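Military History Research Assistant (Contract) - Nollthorpe Archive
Posted 11/10/20. Reference 1342.

The Nollthorpe Archive seeks a research assistant for its project on British and Commonwealth signals units in the Malayan Emergency. The post is part-time and runs for five months, with a possible extension.

Duties
Transcribe unit war diaries and radio logs.
Check names, ranks and dates against the published medal rolls.
Prepare map overlays of patrol routes for the project editor, Jad Twal.

Requirements
A degree in history or a related field, or two years of archive work.
Ability to read handwritten English of the period.
Working knowledge of spreadsheets. Reading knowledge of Malay is useful but not required.

Most work can be done from home - the diaries are already scanned. Two visits to the reading room are expected, and travel is paid.

To apply, send a resume and one writing sample on any military subject to Jad Twal, quoting the reference number. Applications close at the end of August.

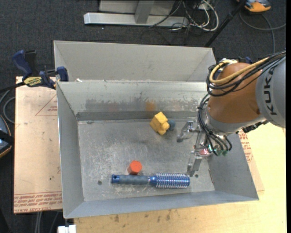 Diaries are assigned by unit, and each assistant works through one unit before starting another. A second post, reference 1349, covers postwar army supply records. Candidates may apply for both posts in one letter.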